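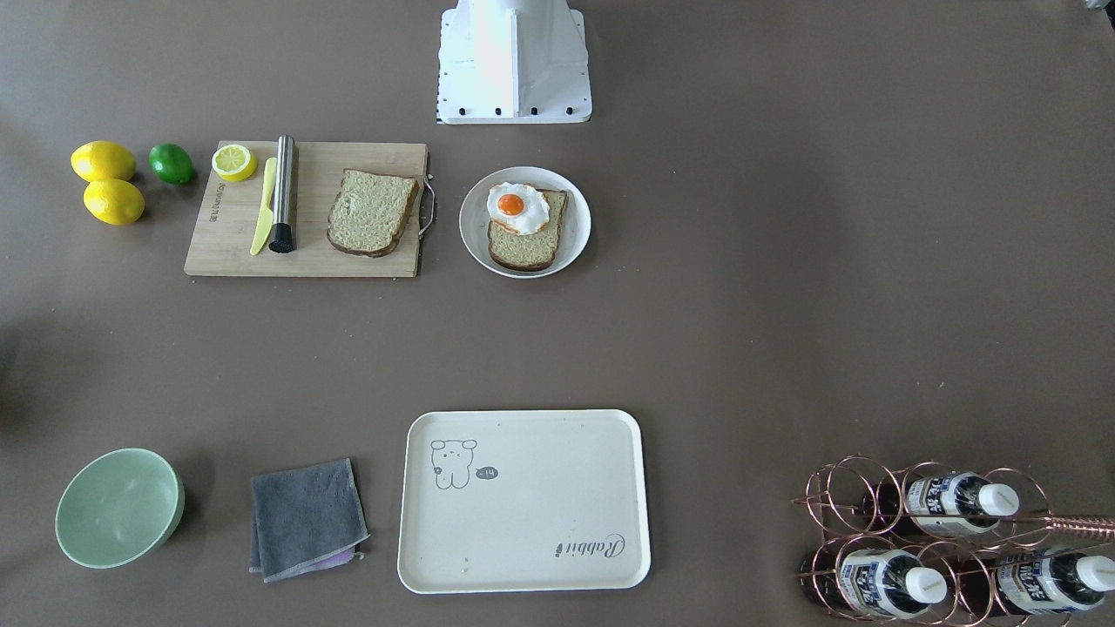 Rundmont Market Hall Will Open Again in September

The old market hall in Rundmont will open again in September, after being closed for five years. The town council agreed on the plan on Thu 19 April, and the repair work on the roof can now start.

The hall has stood beside the river since 1754. It was built for the grain trade, and later the fruit and vegetable sellers moved in. Five years ago, one part of the roof was found to be unsafe, and the sellers had to move to the parking lot behind the train station. Many of them complained that the new place was windy and too far from the bus stops.

According to the plan, the hall will have space for 128 stalls. Before the closing it had nearly 203, but many of them were very narrow, and the fire department asked for wider paths between the rows. Sellers who had a place in the old hall can apply first. The others can apply from the beginning of summer, at the town office on the ground floor.

The rent was the most difficult point of the meeting. The council first wanted one price for all stalls. After a long discussion it was decided that stalls near the two main doors will cost more, and stalls along the north wall will cost less. Small farms from Sornport and the villages on the other side of the river may also share one stall between them — this was not allowed before.

The bakery Huster and the noodle kitchen Tôn have both said that they want to return. Tôn had its counter by the east door for many years and now sells its soup from a van. The old stone floor will stay, but the water pipes under it will be changed.

During the work, the footpath between the hall and the river will be closed on weekdays. The market behind the station continues as usual, on the same days and with the same opening hours. Bus drivers have been asked to make an extra stop there on market mornings until the hall is ready.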